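Does Light Wood Make a Room Calm? A Look at One Claim in Veltville

Course project report, 2026-08-20

Background

The claim that wood makes people calm is easy to find once you start looking. Akgül, the furniture store on the main street in Veltville, prints it on the tags that hang from its desks and shelves. The tags say that pale wood "lowers daily stress." They don't say by how much, for whom, or who measured it. I asked at the store and was told that it was well known.

I wanted to find out whether the claim held up at a small scale. I did not expect to prove or disprove it, and I should say now that I started out doubtful. A reader should keep that in mind when looking at how I read the answers.

Method

The Pernau reading room was refitted in January. Half of it got pale wood tables and shelves. The other half kept the old gray laminate furniture. The two halves have the same lights, and the windows face the same way.

I left 300 paper forms at the front desk. Each one asked where the person had sat, how long they had stayed, and how calm they felt on a scale with five steps. There was also a blank space for comments. The form did not mention wood. I got 93 back that were filled in well enough to use.

Results

People on the wood side gave slightly higher calm scores than people on the gray side. The gap was less than half a step. If I had written the store tag, I suppose I could have called that a result.

The comments told a different story. Very few of them mentioned furniture at all. People wrote about the noise from the copier, the heat, and whether they had found a seat near an outlet. The copier stands on the gray side. It was there before the new tables came, and it is loud enough that I moved seats myself when I was sorting the forms. Any difference between the two sides could be the copier and nothing else.

There is also the matter of choice. People picked their own seats. A person who is already relaxed and has plenty of time may walk to the nicer-looking side, and a person in a hurry may sit by the door, on the gray side. My form can't pull those apart.

What the sellers say

I read the online catalog from Idus, which supplies Akgül. It spends close to 2,000 words on how wood affects mood and gives no source for any of it. "Natural" is used to mean real wood on one page and a printed surface on another. If the calming effect comes from the look alone, then a print should do as well and the higher price of solid wood needs another reason. If it comes from the material, then showing wood on a screen should do nothing, yet screen images are how most of the catalog sells it. The sellers seem to want both.

Some grain patterns are also quite busy. I find a strong stripe harder to look at than a flat gray top, though that is only my taste. 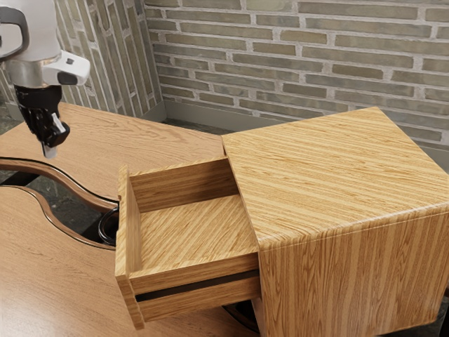
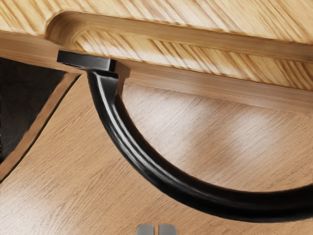
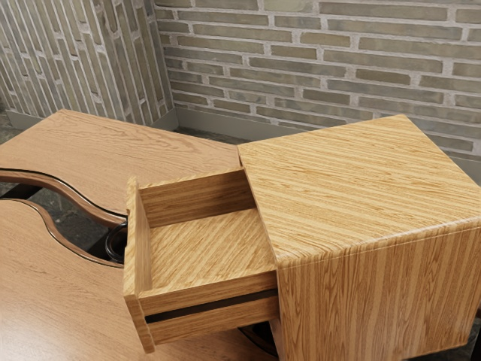

Figure 2. Light wood grain on furniture, three computer-rendered views.

What I would change

The copier should be switched off or moved before anyone tries this again. Seats should be handed out by lot. I would also ask people how they felt when they came in, which I left off the form and should have caught before printing.

As it stands, my forms do not support the tag at Akgül. They don't rule it out either, and a larger study might find a small effect.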